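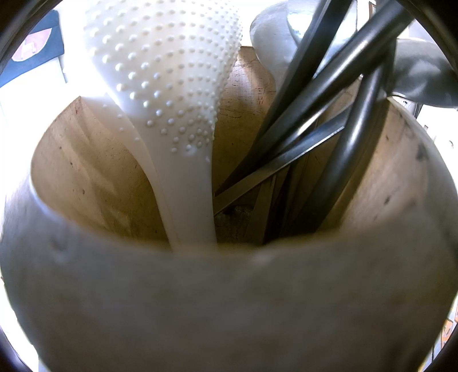

Can a machine put away the silverware and tidy a dining table yet?

Knives and forks on a table, most of the time, if they are spaced out and somebody is patient. A full utensil crock is still beyond what we would promise a customer, and so is anything that involves crossing a room in a hurry.

Ticket 363
Product: Rarier table routine
Opened by: Birthe Briem, Plisthorpe
Handled by: Preben Bergmann, Ingvarsson support
Status: Open, workaround given

Original message from Birthe

Hello Preben, and thank you for the long phone call, which I'm afraid cut into your lunch. You asked me to put it all in writing so here goes. We are trying to get the routine to clear a table after a meal, sort the flatware and put the cooking utensils back where they live. My mother-in-law asks me every time she visits whether the thing can do the dishes yet, and I would dearly love to have something to tell her!

Three complaints. It goes for a knife and chooses the wrong end. It pulls at one thing in a crock and everything else wants to come along. And when it has to travel from one spot to the next, it loses its idea of where the table was and starts over. I have restarted it, I have reloaded the settings Lærke sent me in August, and I have tried it with the lamps on and off.

First reply, Preben

Hello Birthe, lunch was only soup, don't worry. Let me take the knife first, as I think we can get somewhere with it.

A table knife is a mean little object. It is thin, it lies nearly flat, and it shines, so the bright part of the blade can look like a gap to the software. Please open the grasp page and change the approach setting from 200 to 500, then save, then close the page completely (it does not always keep the value if you leave it open, and yes, we know). Run it on knives only. Please leave the tablecloth on, even a busy one, because I want to know how it copes with a pattern.

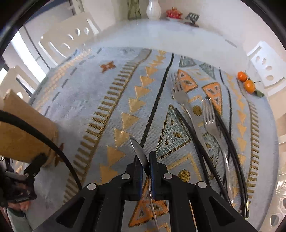
Knife in the gripper, forks still on the cloth.

Second message from Birthe

I did as you said. The value did not stick the first time, so I did it all again. Knives are better. I would call them good, even, apart from one it insisted on picking up by the blade. Forks are a mixed bag. If they lie apart from each other it manages, and if the handles touch it dithers over them until I lose heart and move one myself, which rather defeats the purpose. The pattern on the cloth did not seem to bother it, so you can cross that off.

Osvaldo Galli was over and tried 600, just to see. It closed far too early. We went back to 500.

Second reply, Preben

Tell Osvaldo I did the very same thing in my first week here. Please stay on 500.

Now for the traveling trouble. Vibeke Hafstein at our Dikgate workshop has looked at your log, and she thinks the view smears when the gripper swings around quickly, and then the table can no longer be matched to the one it remembers. A person walking across a dining room does this without a thought, head turning all the while, and I still find it humbling how much of a simple chore is just knowing where you are.

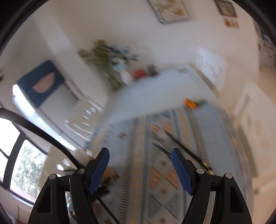

So the thing to try is slowness. Set travel to Low, and add a pause at the end of each turn so that it gets one steady look before it reaches for anything. It will be dull to watch. Vibeke also suggests starting each run from the same side of the table, and keeping the chairs where they were when you taught it the room.

About the crock, I have less cheerful news. Long handles cross one another down inside, dark metal ones are hard to tell apart in the shade, and the gripper has very little room below the rim. We have no setting for this. What Lærke Kárason does at her own place is lay the utensils out on a towel with a hand's width between them, and let the routine lift them from there.

Third message from Birthe

Low travel helps a great deal. It found the table again on every run this evening except the one where I had moved a chair. The towel works too, though by the time I have laid everything out I could have put it away myself, as my mother-in-law was delighted to point out.

Could you leave the ticket open for the forks?

Note, Preben, 18/03/2018

Left open for touching forks. Crock request passed to Vibeke. Birthe to send the next log with travel on Low and approach at 500.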